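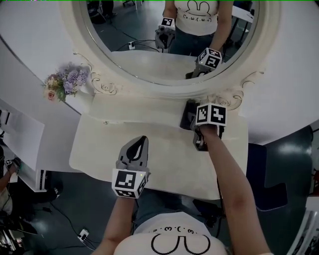
Vanity top finish, oil paint or waterborne?
2 min read

padstow_kit
I'm repainting a dressing table I bought used from Lodberg and I can't decide between an oil enamel and a waterborne one. The body takes paint fine. My problem is the top, which gets hairspray, nail polish remover and hot tools. I want it white, same as the one in the photo, with the big oval mirror left on at the back. The last piece I did in oil went yellow in two years, and it sat in a room with the blinds down. I have a quart of Moser waterborne satin left over from kitchen doors and would like to use it if it's good enough. Budget for anything else is small. Has anyone had a white top hold up for more than a year of daily use?

grunham_dan
Waterborne. Oil yellows faster in low light, so your blinds didn't help. Sand to 220, prime with shellac, two coats of enamel, sand lightly between. Then leave it alone. Most of the failures I see on tops come from people putting stuff back on after a day because it feels dry.

teal.bucket
How long is "leave it alone"?

grunham_dan
16 days minimum before anything heavy sits on it. You can dust it before then. The can will say recoat in a few hours and people read that as cured.

mrs_ottoline
I disagree on the waterborne for a vanity. I've done both. Acetone goes straight through it and leaves a soft spot you can dent with a fingernail. Oil isn't acetone proof either but you have a few more seconds to grab a rag. Mine is in a bright room and has not yellowed to speak of.

grunham_dan
Bright room is the reason. OP said blinds down.

mrs_ottoline
Then open the blinds.

padstow_kit
The blinds can be open some of the day. It faces the street, so not all of it. The nail polish remover worries me more than the color now.

Dindo Padilla
I refinish furniture for a living. No brush-on white from a paint store is going to survive acetone, oil or water. If that is the main worry, get a piece of glass cut for the top and stop thinking about it. I charge 900 for a full vanity in sprayed two-part finish and I still tell customers to use glass or a tray if they do their nails there. For a home job the Moser is fine. Do not use it over bare shellac that has gone glossy, scuff it first.

teal.bucket
Glass on fresh paint sticks. Ask me how I know. Mine pulled up a patch the size of a saucer when I moved it.

Dindo Padilla
Yes, it has to be fully cured, and you use clear bumpers at the corners so there is an air gap. Flat glass straight on paint will stick in warm weather no matter how long you waited.

wekell_road
What are you doing about the mirror? I'd take it off before painting. On mine it was held by screws through two uprights at the back, maybe a 12 minute job. Taping around a curved edge took me most of an evening and I still got paint on the glass.

padstow_kit
I was going to leave it on. It's heavy and the screws look like they've been painted over once already.

wekell_road
Score around the screw heads with a knife first and clean out the slots. If they still won't turn, leave it and scrape the glass after with a razor blade held flat.

mrs_ottoline
Agree on taking it off. You can't get a brush behind it properly, and the reflection shows you every spot you missed for as long as you own the thing.

halfpint_lou
Has anyone tried a wax over the waterborne? A lady at the Grunham paint counter told me it makes it tougher.

grunham_dan
No. Wax goes greasy under hairspray and then you can't repaint without stripping it. If you want something over the top, use a clear waterborne poly, and test it on the underside of a drawer. Some of them go yellow over white too.

halfpint_lou
Mine has been waxed since December and it's fine so far. I don't use hairspray though.

padstow_kit
OK. Plan is mirror off if the screws cooperate, shellac primer, scuff, two coats of the Moser, then wait the 16 days. Glass with bumpers after that. The hair iron is going on a silicone mat either way. I'll post back once it's been in use for a while.

mrs_ottoline
Still say oil. Good luck with it.

Related threads
Brush marks in satin enamel, sand or recoat?
Wekell drawer runners, where to find replacements
Shellac primer smell, how long does it last
Getting old wax off a painted dresser
Mirror silvering going black at the edges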